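Home | Issues | Authors | Search
Thursday, November 17, 2022 – Bartoš, Zatisthorpe

4.2 Student trials

The Lasura course logged 428 runs in June, split among six student groups. We doubt the total means much. Three groups changed their scoring rules partway through, and two never wrote theirs down.
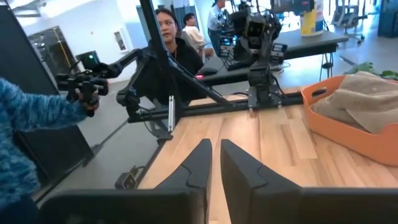
Figure 3. Wrist view during a class session, with a hand-held controller at left and a second arm on the rail.

Runs were steered by hand, so a high score may say more about the student than the arm. Hideck's earlier report treats the two as one – we see no grounds for that. Until the groups share one rule, we would not rank them.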